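Subject: Re: [brostadbridge-sew] lining for linen curtains?

> I've got 4 yards of the Dinia linen and the window gets
> sun till suppertime. Do I really need to line it, or
> will a wide hem do?

Line it! I skipped the lining on my first pair and they faded in streaks by July. Hrytsenko has a plain cotton that hangs nicely, and it was 9 dollars a yard when I went in.
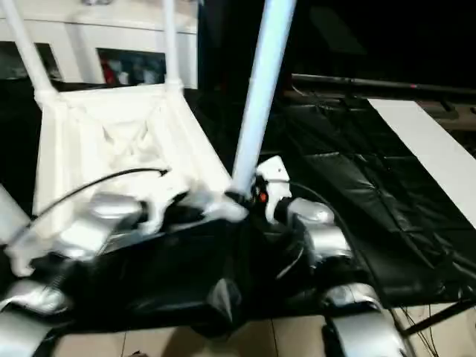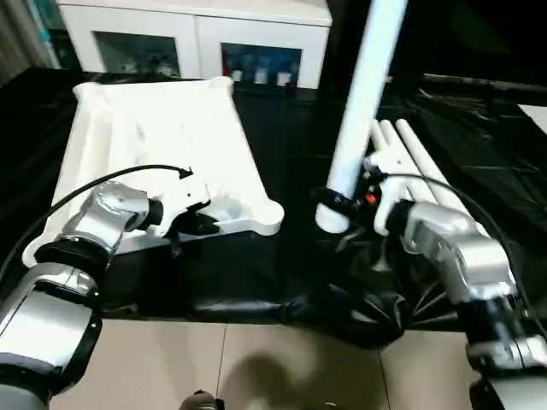
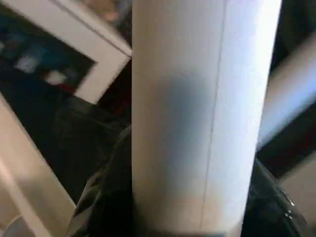 Wash both fabrics before you cut - linen shrinks more than you'd think. I leave the lining an inch shorter than the curtain and let them hang overnight before hemming. And do bring them at 12, I'd love to see the color.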